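Drakex presents Pridby, a washbasin with space for the small things

Press release, May

Drakex, a maker of furniture and fittings for small bathrooms, today presents Pridby, a free-standing washbasin with a shallow rectangular bowl and a ledge along the back. The basin stands on dark wooden legs and comes with a black gooseneck faucet. It will be sold through the retailer Llorente and in the online store of Drakex. 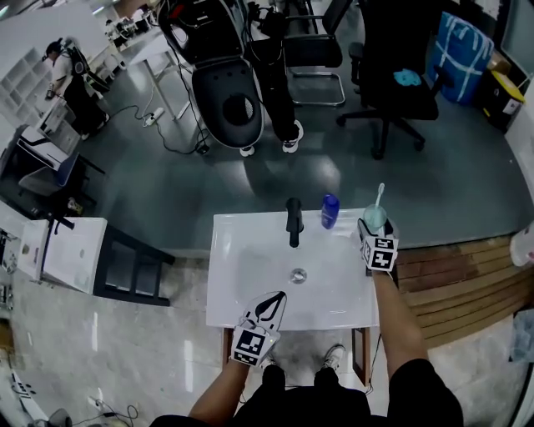
White basin, black faucet: Pridby with a toothbrush cup in the back right corner and a blue bottle on the ledge.

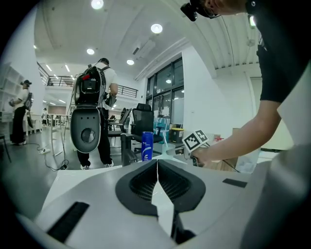
A place for the bottle and the cup

Most people keep only a few things at the washbasin. There is a toothbrush, something to put it in, a bottle of soap or shampoo, maybe a comb. Still, in many homes these things have no real place. They stand on the windowsill, on the edge of the bathtub or on top of the washing machine, and they fall in the bowl when somebody reaches for the towel.

Before the work on Pridby started, Drakex sent a questionnaire to customers who had bought a bathroom product from the company before. It received 3,811 answers. The question with the longest answers was the simplest one: "What is in your way when you wash your face?" Many people wrote about bottles. A good number wrote about the cup.

For this reason the ledge was drawn first and the bowl second. The faucet rises from the back edge, and there is room beside it for a bottle of normal household size. A cup can stand in the corner, out of the way of the hands.

"We have put on the ledge the same things that our customers have at home," says Palesa Van Wyk, product manager for washbasins at Drakex. "It sounds like a small matter, and maybe it is one, but people are at their washbasin every morning and every evening. I wanted that they can take the toothbrush without moving the bottle first."

Shallow bowl, high faucet

The bowl of Pridby is shallow, with a round chrome drain in the middle. A shallow bowl is quick to wipe, and the whole bottom can be reached with a cloth. The curved neck of the faucet leaves space for the hands and also for filling a larger cup or a small watering can. Customers who like to wash their hair at the basin asked for this height, and the company followed them.

The faucet is black and the drain is chrome. This was discussed for some time inside the company, as many people expect the two parts to match. In the end the chrome drain stayed. Customers who want a black drain can order it separately and change it themselves — a screwdriver is enough.

Open below

Pridby has no cabinet under the bowl. The basin rests on its dark wooden stand, and the floor between the legs stays free. Shoes, a low stool or a laundry basket can go there, and a mop passes without moving anything. People who need closed storage can put a separate cabinet next to the basin, and Drakex recommends to leave a hand's width between the two so that the side of the stand can be cleaned.

The wooden legs should be wiped with a soft cloth, slightly damp, and dried after. Strong cleaning products with chlorine are not suitable for the wood. For the bowl, ordinary dish soap is sufficient for daily cleaning.

Made to be put up by two people

The basin is delivered in 2 boxes, one with the bowl and one with the stand. The faucet is packed together with the bowl. Putting up the stand can be done at home with the tools in the box, but two people should lift the bowl onto it. The connection to the water should be made by a plumber. The instructions have been written again from the beginning, with shorter sentences and larger drawings, after comments from customers of the earlier series, Brollach.

Spare parts for Brollach will stay available. The faucet of Pridby also fits the Brollach basins, and it can be bought alone.

Availability

The first delivery is limited to 400 basins. Llorente will show Pridby in its bathroom departments from the end of May, and orders in the online store open in the same week. White is the only color for the bowl at this moment. The stand is offered in dark wood, and a lighter wood is planned for later in the year.

The guarantee for the basin, the stand and the faucet is 24 months from the day of purchase. It covers faults in the material and in the production. Marks that come from normal use, for example the ring which a wet bottle can leave on a surface when it stands there a long time, are not included. Such a ring can normally be removed with a little vinegar and warm water.

"We will read what the customers write to us about the first basins," says Palesa Van Wyk. "With Brollach we changed the instructions too late. This time I hope we will be faster."

About Drakex

Drakex designs and sells washbasins, stands, shelves and faucets for homes where the bathroom is small or is shared by many people. The products are sold by specialist shops and through the company's own online store.

Contact for the press

Palesa Van Wyk, product manager, washbasins
Samples for testing can be requested from the Drakex press desk. Please write the delivery address and the name of the publication in the first message.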